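Intro to Home Repair, Session 4: Hanging Things on Walls

OK, so last time we got as far as finding studs, and a few of you emailed me afterward to say your stud finder beeps at everything. Mine too! Go back to knocking with your knuckle and listening for the dull spot, then check it with a thin finish nail down low where the paint won't show.

Once you've got your stud, most light stuff can go on a plain nail. Angle it down a little as it goes in, hold the hammer near the end of the handle, and let the weight do the work. I see a lot of people choking up on it like a toothbrush.
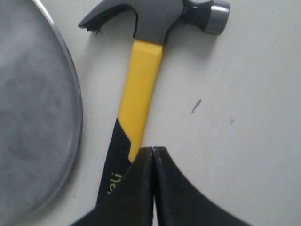
Now, drywall with no stud behind it. Kheri Lema asked about this in October and I gave a pretty lazy answer, so let me try again. A plastic anchor is fine for a small frame or a key rack. For a shelf I'd go with toggle bolts, and I'd still rather move the shelf over and catch a stud on at least one side — books get heavy fast, and the wall gives up before the anchor does.

Read the weight on the package and then cut it in half. If the box says 80 pounds, I plan on 40. Neema Urio thinks I'm being a worrier (she may be right), but she also rents. 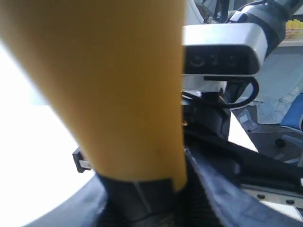
Plaster is its own animal, and if you live in one of the older houses in Poltham you've probably got it. Drill a pilot hole first, go slow, and put a bit of painter's tape over the spot so it doesn't crumble on you.

For next time: hang one thing at home, anything you like, and bring me your wall questions. Read handout 2 again too, the part on screws.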